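**Banana bread: how ripe is too ripe?**

**rudcombe_baker** | Aug 11, 2010

Ok so I've been making the same banana bread since May and I cannot get two loaves to come out alike. Same pan, same oven, same flour (the Forkcombe all-purpose in the paper sack). The only thing that changes is the bananas. Last loaf was pale and kind of bready, the one before that was so gooey in the middle I ate it with a spoon (no regrets). How far do you all let yours go before you mash?

**pieplate18**

Black. All the way black. If my husband isn't asking me when I'm going to throw them out, they're not ready!

**oatsandends**

Gonna disagree with pieplate. All-black ones have given up so much liquid that you're basically pouring soup into your batter, and that's where your gooey middle comes from. I go for heavy brown freckles with some yellow left. Also are you weighing them or just going by "3 medium bananas"? Because medium means nothing.

**rudcombe_baker**

Just going by the recipe card, so no weighing, guilty. The one I've got for tonight is kind of half and half, nearly black down one side and still gold with freckles on the other:
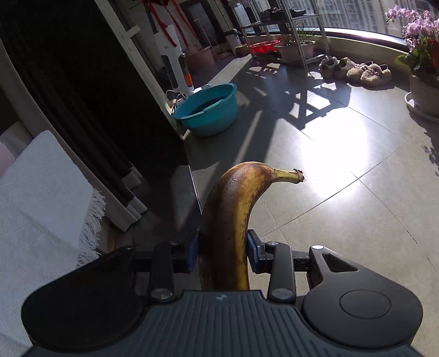

oatsandends says to go ahead and use it, but cut the sugar by 2 tablespoons and add an extra 10 minutes with foil over the top. Pieplate still wants me to wait till the weekend, and I'm out of patience and also out of bread.

**pieplate18**

I do want you to wait! The flavor is SO much better. And I've never once cut the sugar, that's what the good crust is made of.

**tinmitten**

You can both be right, just freeze them. I peel mine when they're freckled, freeze, thaw in a strainer over a bowl, then boil down the juice and stir it back in. All the flavor and none of the swamp. I had 995 grams of frozen banana in there last week and got two loaves plus muffins out of it.

**oatsandends**

Boiling the juice is a lot of dishes for a snack cake, but ok, I'd eat it.

**paiva_kitchen**

Check your oven too. Mine ran cold for a year and I blamed the bananas the whole time. Got a cheap Utodden dial thermometer and felt pretty dumb.

**rudcombe_baker**

Oh no. I've never checked it. Ordering one tonight. Going with less sugar and the foil for this loaf, sorry pieplate, I'll do a black banana one next and report back. Does anybody put sour cream in theirs or is that a whole other thread?

**pieplate18**

Whole other thread. But yes.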